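21 Dec 2024

Up at half six to catch the early bus to Ronddale before the shops got busy. It was late, and so full that I stood as far as the Birnedby turning. Frost on the inside of the windows upstairs. I had my list in my glove and lost it getting off, so I bought from memory and forgot the bay leaves.

The butcher's queue was out of the door by eight. I paid 16 pounds for the gammon, less than I'd feared. Sprouts still on the stalk from the market, and a bag of chestnuts I will probably regret peeling.

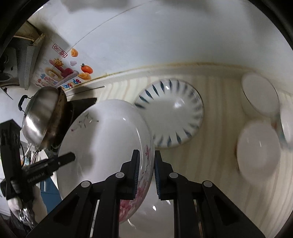 *From the Birnedby kitchen diary*

Home by ten. Got the big white plate out for the gammon. Made the pastry and left it to rest, then cleared the bottom shelf of the fridge, where I found two open jars of the same mustard.

In the afternoon I walked up to the reservoir. The board says it is 479 feet above the sea, though it feels higher with the wind coming over. The water was low for the time of year. In June there were people swimming off the far bank. Today it was me and some geese.

Dark before four. Wrote the last 13 cards, too late to arrive in time, and put second class stamps on them anyway. Soup for tea. The boiler is making its knocking noise again, so I must ring on Monday.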